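Drodamum Gallery: Planning Software for Computer Disassembly

Welcome to our gallery page. Drodamum is a small software project about taking old desktop computers apart with a robot arm. We write the perception, the task planner and the motion layer on top of it. Many people asked us to show more of the work and less of the diagrams, so I put two pictures from the wrist camera on this page, with notes on what the software has to deal with. The longer notes are for those who use our code or plan to.

A few words about the names, because they return in the text. Plovier is the perception part. It receives the wrist image and gives back a list of parts with a pose and a score for each one. Cronin is the planner. It keeps a graph of which part blocks which other part. Tradard is the log viewer, which everybody in the group uses more than they want to.

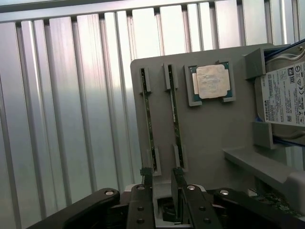
Two RAM sticks in their holders on the gray board, with the CPU and a Toshiba drive to the right.

From this side the RAM sticks are long narrow strips and there is very little surface to measure. Plovier first fits a line to each stick and then looks for the clip blocks at the two ends. The clips are easier than the stick, but they have the same gray color as the board, so the edge detector must be set quite low. When it is set low, it also finds every rib in the metal wall behind. Saeed Tabrizi solved this with a mask that is computed from the known position of the board, and after that the false lines on the wall were no longer a problem for us.

The CPU was harder than I expected. Our first model learned the heat spreader as a clean and bright square, and a surface with whitish residue on it received a low score. We added 300 images of dirty heat spreaders to the training set. Now the model looks more at the outline and the socket corners, and less at the texture in the middle.

Both sticks lean a little in this view. The planner does not assume that anything is vertical in the image. It takes the angle from the fitted line, turns the gripper to the same angle, and only then plans the approach. The approach path has 24 waypoints, and each one is checked against the collision model of the fingers and the linkage. We use the full linkage in the check, also the parts that move outward when the fingers open. In the first version we had only the fingers, and I do not recommend it.

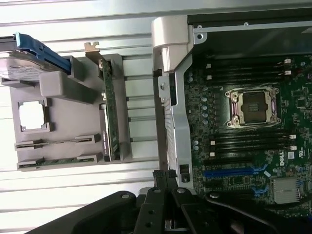

Soudabeh Esfahani

The second picture belongs to the chapter about state estimation. In the open Dell chassis the processor socket is empty and no memory modules are in the slots. For Cronin this must become a set of facts: socket empty, slot empty, and so on for each place on the board. It sounds simple, but an empty black slot and a slot where detection failed look the same in the list of results. For this reason Plovier has a separate "empty" class, and an empty place needs its own positive detection. If there is no detection at all, the state is "unknown" and the planner asks for another view.

The white latches at the ends of the slots are very useful. They have strong contrast against the dark slots, and we use them as landmarks to correct the pose of the motherboard. The silver rail along the side of the chassis is less friendly. It has many small holes, and at some angles our feature matcher jumps from one hole to the next one – the error is then exactly one hole distance, which looks very convincing in Tradard.

Parts lying outside the chassis, like the gray plastic tray and the hard drive with the blue handle, also enter the graph. Cronin gives them the state "removed" but keeps their volume as an obstacle. Farzad Mazandarani wrote this part in October, together with the timeout rule: if a new view is requested and the state is still unknown after 40 seconds, the run stops and waits for a person.

Settings used for the release described on this page:
Path check: full gripper linkage
Waypoints per approach: 24
Timeout for unknown state: 40 seconds
Minimum views before "empty" is accepted: two

The mask tool is included in the release, but it has almost no documentation yet. Archana Rawat is writing it. Questions on the planner can go to Kianoush Hosseinzadeh, and questions on the images to me.

Page last changed: May 9, 2023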